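Last change to this page: 15 Oct 2021. If your question is missing, please write to me and I will try to add it.

# Questions about the Grustance sourdough course

## Who is teaching?

My name is Smaranda Chiriac. I was baking in a small bakery called Tranda for 13 years, mostly in the night shift, and now I teach bread baking by mail and in my own kitchen. English is my third language, so if a sentence in the course papers is not clear, tell me and I will write it again.

## Do I need experience?

No. You need to be able to weigh flour and to wait. If you have baked with dry yeast before, some steps will feel very slow for you. Please don't make them faster in the first two breads.

## What do I get when I register?

You get the printed booklet, a small bag of dried starter and the right to ask me questions until the end of March. The flour is not included. Postage for flour is too expensive, and you can find a good one in almost every town.

## Which flour should I buy?

For the first bread, a white bread flour with 12 or more grams of protein per 100 grams. For the second one, half of it is whole wheat. The rye bread in the last lesson needs whole rye flour, and it should be fresh. I buy mine from the Kurup mill, and they also sell small bags. Old rye flour smells a little like dust, and the bread will have the same taste.

## How do I wake up the dried starter?

Mix it with 50 grams of lukewarm water in a clean jar and leave it for one hour. Then add 50 grams of flour, stir, and close the lid without pressing it. On the next day you throw away one half and feed again with the same amounts. Repeat this every day. With most people it is ready on day five or six. In a cold kitchen it can be day nine, and this is also normal.

## My starter has gray water on the top. Is it dead?

It is only hungry. Pour the water off or stir it in, as you like, and feed it two times on that day. If you see pink or orange color, or something with hair, throw everything away, wash the jar with very hot water, and write to me. I will send a new bag one time for free.

## How much water is in the doughs?

The first dough has 65 percent, the second has 72. The percent is always counted from the flour weight. So for one kilogram of flour in the first bread, you take 650 grams of water. The recipe for the party table in the back of the booklet starts with 2000 grams of flour, and I don't recommend it if your bowl is normal size.

There was a mistake in the first printing of the booklet. On the page with the party table, the water is given as 1254 grams. The right number is 1300. Please correct it with a pencil.

## Can I use a machine for kneading?

Yes, on the lowest speed, for not more than six minutes. But I would like you to make the first dough by hand. You will learn how it changes under the fingers, and later you will know when the machine has to stop.

## The dough is sticking everywhere. Should I add flour?

Wait 20 minutes first. Very often the flour only needs time to drink the water. After that, make your hands wet and fold the dough in the bowl four times, once from each side. If you still can't hold it, add one spoon of flour, not more, and write it in your notes. 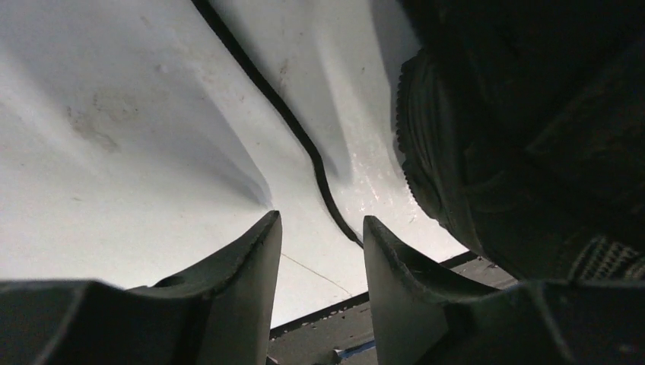 ## Can the dough stay in the refrigerator?

The shaped dough can stay there for 12 to 16 hours, well covered so that it does not get a dry skin. I put it in before I go to sleep and bake it in the morning directly from the cold. The cut with the knife is also easier on cold dough. The rye dough should not go in the refrigerator at all. It becomes sour in a way I don't like, and some students had a hole under the crust.

## I don't have a cast iron pot. Is it a problem?

You can bake on a normal tray. Heat the oven to 460 °F with the tray inside, for a good half hour. Put an old metal pan on the lowest level, and when the bread goes in, pour one cup of hot water in the pan and close the door quickly. Wear a long oven glove for this, the steam is very hot. After 15 minutes take the pan out.

## Why is my bread flat?

Usually it waited too long before baking, or the starter was not strong enough. Press the dough softly with one finger. If the mark comes back slowly, you can bake. If it does not come back, bake anyway and eat it as toast. Next time, make the waiting one hour shorter.

## Can I visit a class in person?

At the moment I teach four persons at one time, on Saturday mornings, in the house behind the Akik bookstore. Please bring an apron and a box with a lid, so you can carry your dough home. The places for this fall are all taken, but I keep a waiting list and I call people in the order they wrote to me.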